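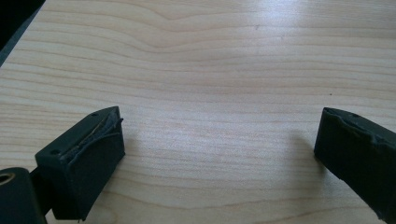 Light-colored wooden tabletop with wavy grain.

About Valderrama

By Teófilo Condori
May 20, 2026

Valderrama is a wine school and tasting service. It teaches service staff, retail buyers and private students to assess wine by a fixed written method. It does not make wine and does not sell it. Fees from courses and from contract tasting are its only income.

The school was started by Kohei Tanabe, who had worked as a cellar technician and later as a buyer for restaurant groups. His first students were floor staff who could recite regions and grape names but could not say whether a bottle was faulty. The early syllabus was built on that problem. It covered cork taint, oxidation, volatile acidity, reduction and heat damage, in that order, and students did not taste a sound wine for pleasure until the final evening. The order has been relaxed, but fault recognition still takes up the first part of every course.

Teófilo Condori joined to run the tasting service and now manages the school day to day. Kohei Tanabe continues to write the course material and teaches the advanced level.

Courses

Two levels are offered. The foundation level runs for 9 sessions. It covers the tasting method, faults, the main white and red varieties, sparkling production, fortified wine and storage. The advanced level is by written application and assumes that the student can already complete a tasting sheet in the time allowed. It deals with blending, oak, site and vintage variation, and the pricing of wine for a list.

Both levels are taught in English. Classes do not run in August. Enrollment for the autumn term closes when the room is full, and a waiting list is kept for that term only.

Assessment is by blind tasting and a short written paper. The pass mark is 83 out of 100. Students are marked on the reasoning shown on the sheet, and a wrong identification with sound reasoning can still score well. A student who fails may sit the tasting paper again in the next term without repeating the course.

Tasting method

All work at the school uses one sheet, known as the Orkden sheet after the building where it was drafted. It has separate fields for appearance, nose, palate, condition and conclusion. Scores are given for acidity, tannin, alcohol, body and length on fixed scales. There is no overall score out of 100 for the wine. A buyer who wants one is free to calculate it, but the school does not publish it.

Wines are poured at a set temperature into identical clear glasses and are coded before the tasters enter. Each flight contains at least one repeated wine. If a taster's two sheets for the repeated wine differ by more than the permitted margin, that taster's results for the flight are set aside.

Tasting service

Importers and restaurants send samples to be checked before purchase or after delivery. Typical requests are a comparison of two lots under the same label, a check on stock that may have been shipped without cooling, and a review of by-the-glass wines kept under gas. Reports are confidential to the client. They state what was found and how many tasters agreed. They do not recommend whether to buy.

The service keeps its past results in a reference archive called Nernomel. It holds 1,538 completed sheets, filed by variety, region and vintage. Enrolled students may read it in the library, with client names removed. Copies are not sent out.

Wullia

Wullia is the school's evening group for former students. It meets during term to taste a single region or variety in depth, using the same sheet. Members share the cost of the bottles. Anyone who has passed the foundation level can join, and membership lapses after a year without attendance.

Independence

The school accepts no free samples for teaching and takes no commission from producers, importers or shops. Wines used in class are bought at retail or trade price. Staff who have a financial interest in a wine do not taste it for a report.

Course applications and sample requests should be made in writing to the school office.

14 shares
2 comments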